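Ticket: right gripper lagging during the visitor demo
Opened by: Tyyne Lehtinen
Status: waiting on Haltgate

Hi Veikko, me again! We had the Clundbridge visitors in on 7 July 2023 and the cloth folding demo went fine for the first half hour or so, then the right gripper started closing late. Left one snaps shut, right one thinks about it for a bit (I got about 300 ms in the log) and by then the cloth has slid away.

What I tried between groups: restarted Skedbridge, swapped the two data cables, ran the open/close test with nothing in the jaws. Lights stayed green on both the whole time, so no fault code to send you, sorry. 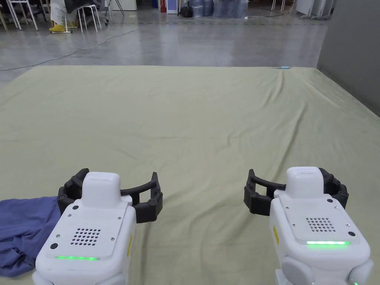
The lag stayed on the right after the cable swap, so I'm ruling cables out. Jitendra thinks it's the 28 build, which went on the right one only. I rolled it back over lunch and the afternoon group got 2 clean folds before it came back, milder.

Log attached, the bad stretch starts at line 91. Can you tell me if I should roll back the left too, or leave it alone until Marietjie has the spare here?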